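Subject: Re: [darklow-sewing] Shortening lined wool pants
From: Rekha Subramaniam
To: darklow-sewing list

Reece Wainwright wrote:
> I have a pair of lined wool pants that need to come up 3 inches.
> The lining is attached at the hem on one leg and hanging free on
> the other, so somebody has been in there before me. Do I match
> them, and which way? Also, is it worth buying a blind hem foot
> for one pair?

Reece,

Match them, and leave both free. A lining that is sewn down at the hem will pull as soon as the wool relaxes, and you get a little bubble above the shoe. Cut the lining so it ends an inch above the finished hem and turn it up by machine.

Before you cut anything, hang the pants overnight from the waistband. Then have the person put them on with the shoes they plan to wear and pin one leg only. Measure the inseam on that leg and copy it to the other, unless they know one leg is longer.

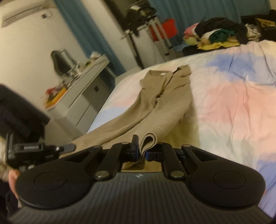
Press the old crease out with a damp cloth first. On wool it may take two or three passes. If a line still shows, try white vinegar and water on a scrap from the hem allowance and see how the color takes it.

I would skip the foot. A hand catchstitch takes me about 20 minutes a leg and it can be picked out later. Use a single strand of silk or fine poly and keep it loose.

Natalie Whiteley posted a good note on tapered legs in March. If yours narrow toward the ankle, you will need to let out the side seams below the fold or the hem won't lie flat.

Rekha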